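The Folding Room
What two pairs of arms have changed at a returns house, and what they have left alone

Feature, 10 Oct 2026

The coffee at Zermont is terrible and everybody drinks it. I mention it because I spent the better part of a week there, much of it leaning against the counter where the coffee lives, and that counter is the best place in the building to learn what people think of the new equipment. Managers will give you a tour. The counter will give you the rest, if you're patient and don't mind powdered creamer.

Zermont handles returns. When a shopper decides that the shirt is the wrong red or the gift was a mistake, the parcel comes to a long, low building behind a lumber yard, where somebody opens it, looks at what's inside, folds what needs folding, and decides whether it can be sold again. On an ordinary day a sorter handles 475 items. Clothes make up most of it, but the parcels are mixed, and a single order might hold a sweater, a stuffed toy and a makeup bag, all shaken together by the trip.

For years that work was done entirely by hand, standing up, at tables a little too low for tall people and a little too high for short ones. The sorters talk about their wrists the way farmers talk about rain. So when the company announced, back in May, that it was bringing in arms from a small outfit named Tamihana to try the folding and tidying, the first reaction on the floor was a long silence, followed by a great many questions, most of them about hours.

The arms work in pairs, two to a table, in a side room that used to hold spare cartons. They are smaller than people expect. One sorter told me she had been picturing something from a car plant and was almost let down. They reach in from the front of the table, where a person would stand, and go at a piece of cloth from both sides.
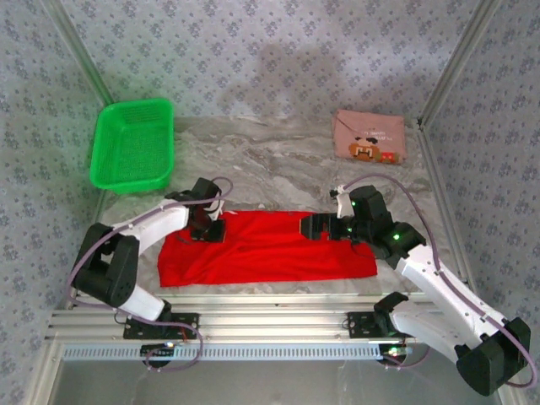

Are the arms faster than a person at folding?

At Zermont they're slower, and by a good margin. A practiced sorter can smooth and fold a T-shirt while telling you about her sister's wedding, and an arm will still be making up its mind about the hem. What the arms offer is a willingness to go on with the dull part of the pile through the middle of the afternoon, when hands are sore and tempers are short.

I heard some version of that from nearly everyone, including people who don't care for the arms at all. The company has two tables running, and they take on the plain goods while the sorters keep anything with buttons, beads, straps or a mystery about it. There are a surprising number of mysteries. People send back things they never bought there. They send back a jacket with a grocery list in the pocket, and somebody at Zermont still has to decide what to do about the grocery list.

The job that has changed the most belongs to the 28 people on the day shift. Each of them now takes a turn in the side room, which the floor has started calling "sitting," as in "I'm sitting after lunch," even though there was no chair in there for the first month and they had to ask for one. Sitting means laying out the items, watching, clearing up when a sleeve ends up where it shouldn't, and writing down what went wrong. The log is a spiral notebook. There was meant to be a tablet, and there is a tablet, but the notebook is quicker and you can draw in it. I was allowed to read a few pages. The handwriting changes every hour or so, and so does the mood. One entry reads, in full, "Sock. Again."

I liked that notebook very much, and I think it tells you more about what has happened at Zermont than the slide show I was sent before my visit. People who had never been asked how they do their work are now being asked all day long. How do you know which end of a shirt is the top when it comes out of the bag in a ball? Why do you set soft things in the basket last? A woman with long experience on the line told me she had to stop and watch her own hands before she could answer. She had been doing it so long that the knowing had gone down into her fingers, and it took her a whole shift to get it back up to where she could say it out loud.
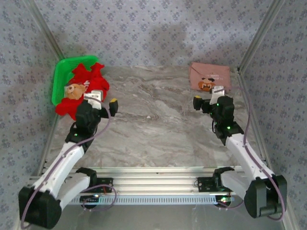
She gets paid a little extra for the hours she spends explaining, and so does everyone else who sits. That was not in the first plan. The sorters asked for it in a meeting that ran well past the end of the shift, and they got it, along with the chair and a written promise that no one would lose hours through the end of the trial. What comes after the trial is the question that keeps the coffee counter busy. Some people are sure the side room will swallow the main floor in time. Others have seen the sock entries and are sleeping fine.

There is a cautionary tale they like to tell, and it concerns Destalow, a warehouse across the river that bought a sorting system named Plekarell a few years back. According to the story, the machine arrived on a truck, was installed over a long weekend, and was presented to the staff with a sheet cake. It worked well enough. But the people who knew the goods had been given no part in setting it up, and they spent the next year walking around behind it, fixing things it had been told to do wrong. Several of them work at Zermont now. They were the ones who insisted on the notebook.

I asked the floor manager what the trial would have to show for her to call it a success, and she gave me the official target, which is 200 plain items a day from each table with no one having to redo them. They aren't there yet. Then she walked me over to the whiteboard by the time clock, where the sorters had written up their own list of what they wanted from the arms. Fewer sore wrists was at the top. Under that somebody had put "leave us the weird stuff," and it had been underlined in three colors of marker.

By my last afternoon I had a favorite mug and a standing invitation to bring better coffee. The sitter on duty was a young man in his first job, and he was explaining the pile in front of him to an older sorter who had come in early for her turn. She listened for a while, then reached past him and picked up the pen.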